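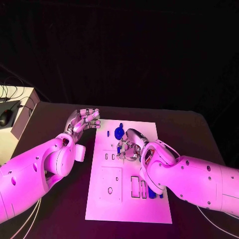 Mekdes Zeleke replied:
Clearance first, then outline. An outline tells you which part belongs in a pocket, but it does nothing to get the part into the pocket. If the pegs bind on the way in, I would look at the edge of the hole before touching the diameter. A sharp edge catches a flat-ended peg at the slightest tilt. Break it with a countersink, half a millimeter is enough, and try again.

Workholding & Fixtures > Layout boards > Topic 2454
Peg and knob boards: hole fit, outlines, flatness
Started February 2020

sallitz_bench wrote:
Thanks. My board is white, laid flat on the table, with outlined cutouts and plain holes for the small blue parts. The long side runs away from the working position. Two questions remain open. First, what clearance do people use on a 6 mm peg that has to go in and out all day? Second, is it worth keeping the outlines, or does a well-cut pocket make them redundant?

grommet_k wrote:
0.2 mm on diameter for a 6 mm peg, if the board is thicker than the peg diameter. Thinner board, you can go tighter, as there is less length to jam against. Measure the pegs first. Molded and printed pegs are rarely round. Take two readings at right angles and size to the larger one.

Mekdes Zeleke wrote:
I go wider than that. 0.3 mm minimum, 0.4 mm for printed pegs. At 0.2 mm a printed seam will drag.

grommet_k wrote:
Then take the seam off. A few strokes of 600 grit on a flat block. At 0.4 mm the peg leans, and a row of leaning pegs is harder to pick up than a row of tight ones.

tolerance_stack wrote:
You are both giving a number without the depth. Lean depends on clearance divided by engagement. For 0.4 mm clearance:
Engagement 6 mm: just under 4 degrees
Engagement 20 mm: a little over 1 degree
So wide clearance is fine in a deep hole and poor in a shallow one. Decide how much lean you accept, then work back.

Mekdes Zeleke wrote:
Agreed on the arithmetic. My boards are deep, which explains the preference. For a shallow board I would still start at 0.3 mm. You can't put material back, but you can't use a board that jams either.

sallitz_bench wrote:
I have not measured the engagement. I will do that before recutting. Any view on parts with a stem on top, such as a knob? I have a round blue one with a short stem and I can't decide between a full-depth pocket and a shallow locating recess.

dowel_ed wrote:
Shallow recess. With a stem you already have something to grip, so the body doesn't need to stand proud for fingers. Two or three millimeters locates it. Full depth buries the body and then every removal has to be dead vertical.

grommet_k wrote:
Depends on the stem. If it is short, there is very little to hold. I cut finger reliefs on both sides of the pocket for anything round and then depth stops mattering.

dowel_ed wrote:
Finger reliefs eat board area. On a crowded layout you end up with reliefs running into the next pocket.

grommet_k wrote:
So don't crowd the layout.

tolerance_stack wrote:
On outlines: keep them. A cutout is only readable while it is empty and you are looking straight down at it. From a low seat the near wall hides the shape and the line around it is what you see. Offset the line 1 mm outward from the cut so a chipped edge doesn't take the line with it.

Mekdes Zeleke wrote:
I disagree for simple shapes. A round hole doesn't need a ring drawn around it. Outline the irregular pockets and leave the plain holes alone. Otherwise you are maintaining ink for no gain - mine had worn off by May and the board worked the same.

whitlock_shop wrote:
Engrave it, then there is no ink. 0.3 mm deep with a V-bit, no fill. It does collect dust on a white board, and that makes the line easier to see.

Does anyone have a flatness figure for sheet? My Cloteck offcuts had a bow of around 1 mm corner to corner after pocketing one face.

tolerance_stack wrote:
Normal if all the material comes off one side. Rough the pockets, unclamp, leave it overnight, then finish. Or screw it to a backer.

sallitz_bench wrote:
Engagement is 9 mm. Going with 0.3 mm and a chamfer on every hole, shallow recess for the knob, outlines on the irregular cutouts only. I will cut one test strip at Gaswood before doing the full sheet and post the readings.

grommet_k wrote:
Put a 0.2 mm hole on the strip as well.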